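Print this section | E-mail this section

4. Building and running the sorting cell

4.1 Where we built it, and why it looks the way it does

We put the whole thing together in a shared workshop, and I want to say so early, as a lot of our choices make more sense once you know that other people needed the floor too. Réka Pálfi and I had evenings and one long Wednesday to ourselves, and the rest of the time we worked around everybody else's projects (and they worked around ours, very patiently). The frame is black aluminum extrusion, bolted together around a light wooden top. We cut it twice. The first one was a touch too narrow for two arms to pass each other without bumping elbows, and we found this out the loud way in May.

The control code is called Wondel. It started life as a script Reece Entwistle wrote to make one arm wave at people, and there are still functions in there named after greetings. I kept meaning to rename them and never did, so if you download the code and wonder why the release routine is called say_bye, now you know! The planner that sits on top of it is Treloar, which is newer and a good deal tidier, mostly thanks to Kalevi Rissanen.

4.2 Picking up small packets

Our first task sounded easy: pick up a small packet, carry it over, drop it in a container. Packets are miserable things to grab, though. They fold, they slide, they go flat the moment you press on them, and the shiny ones throw light back at the camera in a way that made our early depth readings close to useless. We tried slowing the approach down (helped a bit), we tried pressing harder (made things worse), and in the end what helped most was changing where the fingers close. We stopped aiming for the middle of the packet and started aiming for whatever ridge stood up highest, letting the tips come together underneath it. Figure 2 is the wrist camera's view of a grasp like that over the glossy gray board.
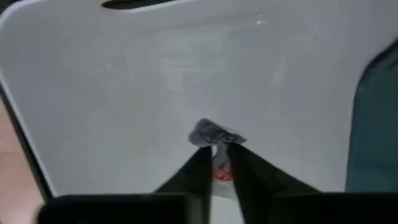
Figure 2. Wrist camera view: a crumpled packet held at the tips of the gripper, over the glossy board.

I'm rather fond of that figure, partly for the reflections. The pale blocky patches on the board gave us no end of grief. The first version of our segmentation was happy to call a bright reflection an object and would plan a lovely, confident grasp on nothing at all. Elsie Ackroyd suggested we compare the view from two slightly different heights and throw out anything that shifted the wrong amount between them, which took her an afternoon to write and has run ever since without my touching it. We could have covered the board with something matte, and more than one person told us to, but kitchens and counters are full of shiny surfaces and I wanted the arms to cope with one.

The fingers themselves are black and taper toward the tip. That taper matters more than I expected. A wide finger pushes a packet away as it comes down beside it, and a narrow one slips in next to it and leaves it where it was. The price you pay is a small contact patch, so a packet can swing while it travels, and we had to teach Treloar to take corners gently. Kalevi wanted a fancy damping term for this. I wanted to turn the top speed down. We did both, and I still think mine did most of the work (he disagrees, and he is welcome to write his own section).

4.3 Letting go, and working next to a second arm

Placing is where the shared space really started to bite. With one arm running, the drop is simple enough: get over the basket, come down, open up, back away. With two, each arm has to know roughly what the other one is up to, and a basket both of them want is a spot where they can get into an argument. We handled it with a token. Whichever arm holds the token may enter the space above the basket, and the other has to hang back until the token is free again. It's an old idea and a plain one, and we picked it because Réka could explain it to a visitor in a single breath.

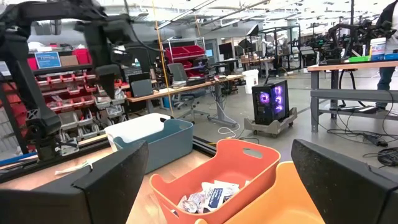 The token has one ugly habit, which is that an arm can sit there holding it while it makes up its mind. A grasp that looks bad on the way over gets re-checked, and the re-check happens above the basket, and meanwhile the other arm is waiting for no good reason. We moved the check earlier, to just after the lift, and that cleared up most of the waiting. A few cases remain. If a packet slips while the arm is traveling, the late check is the only one that can catch it, so we kept it in as a fallback with a short time limit.

Containers got their own small piece of code, Umon, which looks for a rim and fits a curve to it. Rounded rims were fine from the start. Anything draped over a rim was trouble, since it breaks up the outline, and Umon would either shrink the opening or decide there wasn't one. Our fix was to let it guess the missing stretch from the part it could see, and to refuse the drop if too little was showing. I'd call that cautious and Reece would call it lazy. Soft pouches also pile up in lumps, so the height of the drop can't be fixed ahead of time; we measure the top of the pile on each visit and stop over 2 inches above it before opening the fingers.

One thing we did not solve is packets sticking to a fingertip after release. The gripper opens, one finger moves off, and the packet goes along for the ride on the other. Dennis Fothergill, who runs the shop and had been watching this with a cup of tea, told me to give the wrist a little shake. We added the shake. It clears some of them and flings others clear of the basket, and for now it is switched off by default in the released version of Wondel.

Contact: Réka Pálfi, Cunden Workshop | Copyright the authors | Back to top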